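Flavedis Guest Rooms – Frequently Asked Questions

At what time can I check in?
From 3 pm. If you arrive later, please write to us before and we will leave the key with reception.

Is breakfast included?
Yes, it is served in the dining room until 10 am.

How much is parking?
The parking costs 90 per night.

Are towels changed every day?
Only if you ask – please leave them on the bathroom floor. 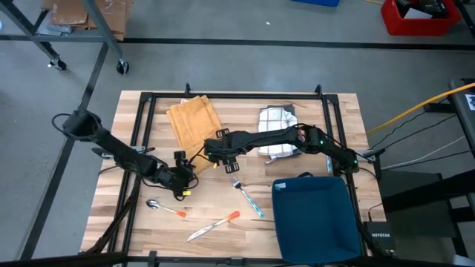

Mostafa Benkirane

Can I eat dinner in the house?
Yes, if you order before noon. The menu changes each evening.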